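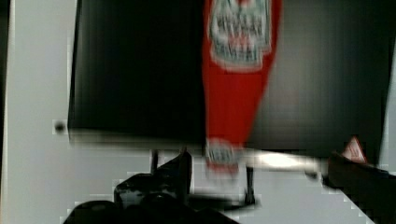

Imke Sauerland wants it written down that the table crew did not ask for the night runs, and that if the arm is going to work without them they would like to know what their hours look like by December. Fair enough, so it goes in first.

Entry 26/04/2020, kitchen table, Plamgate workshop

Moved from 100 runs a shift to 300. The arm now starts each run by itself and only calls a person when a grip fails twice in a row. Until last week one of us stood at the table the whole shift, pressed start, watched, and put the toy food and dishes back. Now the table person sits at the desk with the log open and gets up when the buzzer goes.

What that does to the job, from talking to people at changeover:

Bence likes it. He gets the failure notes written during the shift and goes home on time.

Friederike does not. Getting up 20 times at odd moments is more tiring for her than standing, and she can't finish anything in between. She also says she has lost the feel for which grips are about to go wrong -- she used to hear it in the motor.
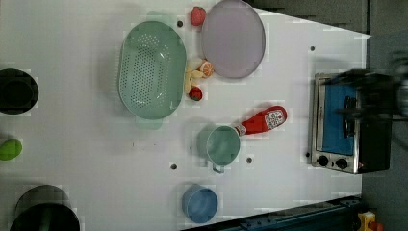 Resetting the table is still hand work and will stay that way for now. Round things and the ketchup bottle take longest to put back properly, and the written layout sheet is out of date. Begoñe is redoing it. Old copies go in the bin, please, including the one taped inside the cabinet door.

Changed the buzzer to a lamp plus a short tone. Friederike to try it for 2 shifts and say if it helps.

Open:
-- Hours for the table crew. Svenja is taking this to Prireo, answer promised in writing.
-- Who may stop a night run from home. At the moment only I can, and I don't want that.
-- Failure notes: keep the free text box. The drop-down list loses too much.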